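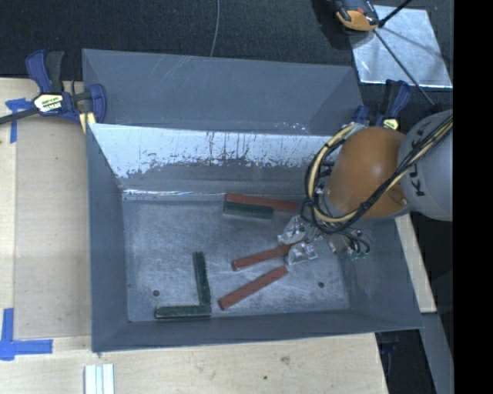
Red and green bars in a metal bin.

Bar Sorting and Packing Assistant (part-time) – Dulldale workshop

Kingi is looking for 2 people to join the sorting and packing room at our Dulldale workshop. The jobs are part-time, with a start in November. One is a morning shift and the other an afternoon shift, and you can tell us which you prefer when you apply.

About us

Kingi cuts, paints and packs bars for teaching sets. The sets are sold under the name Odero and go to schools, training centers and hobby groups, who use them for measuring, building frames and learning to read simple drawings. We have a cutting shop in Prarkia and a finishing and packing room in Dulldale. These jobs are in Dulldale only. You will not be asked to travel to Prarkia except for one introduction visit, and we pay for that.

A good part of our stock is used bars. Customers send back sets at the end of a course, and the bars arrive mixed. They have to be sorted by color and length, checked, and either packed again or put aside for repainting. Last season we took back 227 sets. We expect more this season, and that is why we are hiring.

What the work is

You will work standing or sitting at a table with a metal bin on it. Bars are tipped into the bin in small lots. You take them out, sort them and look them over. The main tasks are:

- Sorting bars by color. The returned stock is mostly red and green.
- Sorting each color by length, using the gauge board fixed to the wall.
- Checking the edges and faces of every bar for dents, splits and worn paint.
- Marking bars that need repainting with a chalk dot on one end and placing them on the repaint rack.
- Packing complete sets into cartons, with the long bars at the bottom.
- Filling in the count sheet for each carton and signing it.
- Wiping out the bin and sweeping your area before you leave.

Worn edges are the most common thing you will find. A bar with light rubbing along the edge is fine and goes back into a set. A bar where the paint has come off in a patch bigger than your thumbnail goes to repaint. A bar that is bent or cracked is scrapped. We will give you sample bars to compare with during your first weeks, and you can keep them at your table for as long as you want.

The bins are sheet metal and get scratched in use. Scratches on the bin do not matter. Please do report a sharp edge or a burr, and stop using that bin until it has been filed down. Gloves are supplied in all sizes and must be worn when handling returned bars.

A full carton holds 80 bars. Cartons are moved with a hand cart and lifted by two people. You should not be lifting one alone.

Hours and pay

Each job is four hours per shift, four shifts per week. The morning shift starts at 8:00 a.m. and the afternoon shift at 12:30 p.m. There is a paid break of fifteen minutes in each shift. Pay is 1362 per month before tax, paid on the last working day of the month. There is no night work, and we do not ask part-time staff to work overtime. If you would like to swap a shift with the other assistant, this can usually be arranged – tell the room lead before noon on the day before.

The first two months are a trial period. Paid leave builds up from your first shift.

Who we are looking for

You do not need experience in a workshop. Most people learn the sorting in a few shifts and the checking in a few weeks. You do need to:

- Tell red from green reliably under ordinary room lighting. There is a short color check at the interview.
- See small marks and chips at arm's length, with glasses if you wear them.
- Count carefully and write numbers clearly.
- Be able to do the same task for up to two hours at a time.
- Be on time. The next shift cannot begin a lot until the earlier one is signed off.

It would help if you have packed orders before or worked in a stockroom. Experience with paint or surface finishing is also useful, and if you have it, please mention it. There may be a few hours a month at the repaint rack for someone who wants them.

You must be 18 or over. The room is on the ground floor and has no steps. The tables are fixed in height, but we have chairs and standing mats, and we can move the gauge board lower if that suits you better.

What the first weeks look like

In your first shift you will be shown the room, the cartons and the count sheets, and you will sort one lot together with the room lead. From the second shift you will have your own table. Your cartons will be opened and recounted for the first two weeks. This is done for every new person. After that we check one carton in ten, the same as for everyone else.

Speed is not measured during the trial period. A lot that takes a long time and is correct is better for us than a carton that comes back from a school with a bar missing.

How to apply

Send a short letter or e-mail to Jolanta Wysocka, room lead, at the Dulldale workshop. Please include:

- Your name and a phone number.
- Which shift you would prefer, and whether you could do the other one.
- What work you have done before, paid or unpaid. Half a page is enough.
- When you could start.

A full resume is not required and you do not need to send certificates. If writing is difficult for you, call the workshop between 9:00 and 11:00 a.m. and ask for Jolanta. She can take your details over the phone.

Interviews are held at the workshop and last forty minutes. You will see the room, do the color check and sort a small lot of bars by color and length. Wear closed shoes. We refund local bus fare, so keep your ticket.

We will answer every application, including those we cannot take further. Applications close when both jobs are filled.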